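Search the forum
Search titles only
Advanced search

Rules for a pushing cell: what do you write down, and what do you leave to common sense?

kestrel_67
I am asked to write the house rules for our small tabletop cell at Ellwood. The arm has a plain rod as its tool and pushes coloured blocks on a board. Until now every person who worked there had his own habits, and when we compare results between shifts it is a mess. My draft so far:

1. Board is fixed to the table before the arm is powered. No tape.
2. Full set of blocks is checked against the list at the start and at the end.
3. Rod height is checked at the four corners of the board, with the paper strip.
4. Hand on the stop button whenever somebody else reaches over the board.
5. Speed limit 200 mm/s, also for "just one quick test".

I would be glad for comments, especially on what is missing.

Gelum_bench
Good list. I would change number 4. In our lab nobody reaches over the board while the arm is enabled, with or without a hand on the button. A person holding a button gets tired or looks at the screen. Disable, reach, step back, enable. It takes a few seconds more and I don't think this should be discussed.

pim_o
I don't agree fully. If you must disable each time, people will find a way around the rule after 20 resets. We had exactly this at Kilteo. A rule which is broken every day is worse than a softer rule which is kept. We set a low speed and allow the hand in one marked zone, and this came out of our risk assessment, so it is not only laziness.

Gelum_bench
Then you have a risk assessment and he has, as far as I read, none. For a first version I would stay strict. He can always make it softer later – the other direction is much harder.

kestrel_67
Correct, the assessment is planned for December. I will take the strict version for now. Number 4 becomes: arm disabled before any hand passes the edge of the board.

What do you do about the starting layout? Some colleagues put the blocks in neat rows, others drop them.

tallow
Write it down in the log, whichever you use. We lost a whole Wednesday because one shift made rows and the other made a heap, and afterwards the numbers could not be compared. Our rule is now: scattered, pieces may touch, no piece on top of another, and no piece closer than 11 mm to the edge. Also one photo at the start of each run, with the rod in view.

pim_o
The 11 mm seems strange to me. Why not simply a hand's width? Nobody will measure 11 mm for each block.

tallow
It is the thickness of our gauge plate, so you push the plate along the edge and it is done. Use what you have lying in the drawer.

Gelum_bench
Two more points from me. Wooden boards move a little with the season, so repeat the corner check after the heating is switched on. And say in the rules who is allowed to change them. At Ketismont they had over 20 versions of one page, all printed, all on the wall.

kestrel_67
Thank you, both go in. About pieces which touch: I was going to forbid it, but I see it is maybe too strict. If the blocks never touch at the start, we only test the easy case. I will allow pairs and small groups and ask for the photo as tallow says. The layout I would put beside the rule is attached, please tell me if you would accept it.

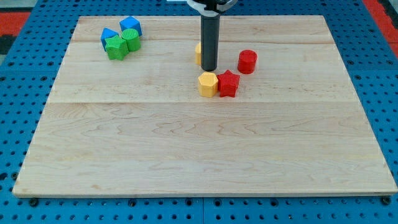

Layout for the rules page: a group of four at upper left, yellow block and red star touching near the rod, red cylinder on its own.

Related threads
Paper strip or feeler gauge for rod height?
Who signs the risk assessment in a small lab
Stop button placement on narrow tables
Logging block layouts between shifts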